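Setting Up and Looking After the Tile Cell
Student project report, Peltonen workshop
By the tile cell group
April 5, 2019
4 min read
Print | E-mail
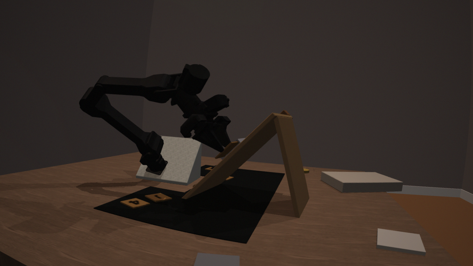 What does it take to keep a small arm placing tiles accurately?
Mostly a good zero position, clean fingertips and a stand that stays where the program thinks it is. Our faults came down to one of those three far more often than to the code.

Our group took over the Javetti arm in September. The job was to pick up small numbered tiles and set them against the inclined side of an A-frame stand. We worked in the simulator first and then on the bench, and we used the same layout file for both so that a fix in one could be carried to the other.

Mounting and zeroing

The arm sits on a flat mounting plate at its base. On the bench we tightened the bolts in a cross pattern, ran the arm through its full range with no tile, then checked them again. Two had loosened slightly. We now recheck them after every 48 hours of running.

Zeroing is done from the base outward, one joint at a time. If the elbow is zeroed before the shoulder, the error gets carried into the wrist and you end up chasing it there. The first time through took us most of an afternoon. Set the speed to the lowest step before you begin, and write down the old offsets before you overwrite them. We didn't do that in the first week and had to start again from the factory values.

Fingers and grip

The gripper has two tapered fingers. They hold a tile well when it is square between them and badly when it is a few degrees off. We wrote a short routine in Tuser that closes the fingers on a gauge block and compares the reading with the last good one. When the difference is too large the cell stops and asks for cleaning.

Cleaning is a dry cloth on the inside faces, then a second closing on the gauge block. We tried a spray cleaner once and the grip was worse afterwards — we think it left a film. Grip force is set to 118 on the controller's scale. At 200 the tiles shifted as the fingers closed.

The stand

The program needs the angle of the sloping board, and the approach has to bring the tile in nearly parallel to it. Our first version came in too flat and caught the lower edge of the tile. We added a waypoint off the board and let the wrist turn there, with the last bit of travel done in a straight line.

The stand also creeps on the bench. We marked the position of its feet with tape and the operator checks the marks at the start of a shift. A clamp would be better, but the Grallimard clamps we had were too tall and the forearm hit them.

Results

We logged some 465 placements over the term, counting both simulated and bench runs. The simulated cell never drifted, so it was no help in setting the service interval. It was very useful for the collision with the clamps, which we reproduced and solved there before moving the real arm again.

Still to do

The wrist cable on the bench arm rubs at full rotation and needs a longer sleeve. The gauge block routine should save its readings to a file, as at present they are copied by hand into the logbook. The next group should also replace the tape marks with a proper locating plate and measure the board angle again once it is fitted.

Print | E-mail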